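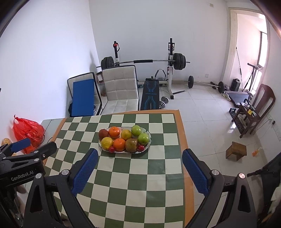

3.2 Table setting and fruit arrangement

All arrangements in the study were built on a rectangular table with a checkered cloth in dark green and cream. The cloth was chosen after a short trial in August, in which plain cloths gave participants few cues for judging where an object stood relative to the table edge. A checkered pattern supplies a regular unit of distance that people use without being told to. Vira Holovko, who ran the trial, found that participants shown a plain cloth tended to place the plate too close to themselves when asked to reproduce an arrangement from memory. The error was smaller with squares, and we kept the squares for every later session.

The cloth was spread so that a strip of the table border stayed exposed. Light creases were left in place. Ironing between sessions was tried at the Leven site and dropped, as it lengthened the changeover and had no measurable effect on placement.

Fruit was presented on an oval white plate with a dark patterned rim. The oval shape matters for the analysis in Section 4. On a round plate, a participant who rebuilds the arrangement with the whole set rotated by a small angle may still produce something that looks correct. An oval plate has a long axis, and a rotated set is easier to detect and to score. The patterned rim served as the outer limit: a fruit touching the rim was scored as on the plate, and a fruit resting beyond it was scored as off.

Figure 3 shows the reference arrangement in its position on the far half of the cloth. It consists of ten pieces in two loose rows. The larger round pieces and the two green apples occupy the back, with one apple set slightly forward of the other. The front row has a yellow, bumpy, lemon-like piece at the left, then an orange, then a brownish-green piece of the kiwi type. Two small red pieces lie along the near rim, one of them between the lemon-like piece and the front orange.

Figure 3. Reference arrangement (Set A) on the checkered cloth.

The composition of the set was constrained in two ways. First, it had to contain repeated items. Two oranges and two green apples appear in Set A, and the members of each pair are placed differently: the oranges are split between the rows, while the apples are kept close together. This allows a confusion between identical items to be separated from a confusion between similar ones. Second, the set had to contain neighbors of similar hue. The mottled yellow-orange piece in the back row stands between an orange and a green apple and was the item most often exchanged in the pilot. The small red pieces were included to test whether size affects recall when color is distinctive.

Each participant studied the arrangement for 18 seconds. The plate was then cleared, the pieces were placed in a shallow tray to the side, and the participant rebuilt the arrangement without a time limit. Each participant completed 12 rebuilds spread over the available sets. In total, 1246 rebuilds were retained after exclusions. Rebuilds were excluded if a piece rolled off the table or if the participant asked to see the reference again.

Scoring followed the adjacency method of the Dorden protocol, with one change. The original protocol gives equal weight to every pair of neighboring pieces. We gave half weight to pairs that cross from one row to the other, for the reason that the rows are not strictly aligned and two raters may disagree on which piece is the neighbor. A perfect rebuild receives 100 points. Lenni Laitinen and a second rater scored all rebuilds independently, and differences were settled by returning to the written placement record.

Row membership was recovered well in all groups. Order within the row was weaker, and most errors fell in the middle of the back row. The small red pieces were seldom forgotten, but they were frequently moved along the rim by one position. We treat this shift as a separate error type (edge drift) and report it apart from the adjacency score in Section 4.3.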